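Home | Sunglasses | Prescription | Repairs | Ticket log | Contact

Grorkden Optical Workshop: repair ticket, Kiker wrap frame, left lens will not stay seated
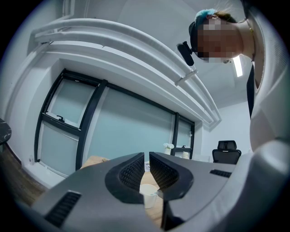

Opened: 2018-10-08
Status: closed, replaced under warranty
Handled by: Edgardo Maglaya
Product: Kiker alloy half-rim, grey polarised lenses, 6 base

Fault as reported

Customer states that the left lens drops out of the lower nylon cord when the sunglasses are taken off with one hand. First occurrence in September, a few weeks after purchase. Refitted at home each time. No fault on the right side. Customer also reports "a sort of pulling feeling" over the left eye after a long drive.

Initial checks

Frame arrived in its case with cloth and both nose pads. No cracks in the alloy. Hinge screws tight. Left temple sits 2 mm higher than the right when the frame is laid upside down on a flat surface. Serial on the inner temple matches the receipt.

Lens groove clean on the right. Left groove has a small chip at the outer corner, next to the cord anchor. The cord itself is stretched and has gone flat where it crosses the chip.

Step 1. Cord replacement

Removed old cord. Fitted new 0.5 mm cord from the Bandara spares kit. Lens seated with the usual ribbon and held at rest. Pressed at the nasal side with a thumb: lens held. Pressed at the temple side: lens came out. Repeated with the same result.

Step 2. Frame alignment

Left temple brought down with padded pliers until both tips touched the surface together. Checked the bridge for twist, none found. Refitted lens. It stayed in for 19 open and close cycles of the left temple, then dropped at the outer corner.

The alignment was a real fault but a separate one. It probably accounts for the pulling feeling, as the left lens was sitting at a slight tilt. Logged on its own line.

Step 3. Lens swap

Took a left lens from a stock frame of the same model and fitted it to the customer's frame with the new cord. Ran 400 cycles on the hinge jig. Lens did not move. Fitted the customer's lens to the stock frame. It dropped out on cycle 9.

Fault follows the lens. Frame is sound.

Step 4. Polarisation check

The replacement lens was checked against the customer's right lens before it was signed off. Held both in front of the bench screen and turned them together. Both went dark at the same angle. Tint match is good in daylight and under the lamp.

Cause

Chipped groove on the left lens at the outer corner. The edge is cut too thin at that point, so the cord has very little to sit behind. I cannot say whether the chip was there when the lens left the factory or came later from refitting, but the thin edge is a cutting fault and is covered.

Resolution

New left lens and new cords on both sides. Frame realigned. Ristus, who supply this range to us, have accepted the lens back and credited it. Customer advised to take the frame off with both hands and not to push the lens in from the front if it ever comes loose again. Warranty runs from the original purchase date.

Open item: check remaining left lenses in stock for edge thickness at the outer corner.

Comments

pennyfarthing: Same model, same side. Mine has dropped twice. Is it worth sending in if there is no chip I can see?

E. Maglaya: Yes. The chip is hard to spot without a loupe. Put the receipt in with it.

Dunstan R: Does the cord size matter? I used fishing line and it has held so far.

E. Maglaya: It does. Line that is too thick will strain the groove. Please have it changed for the proper cord.

Oke: Would the black frame have the same lens?

E. Maglaya: Same lens, same part number.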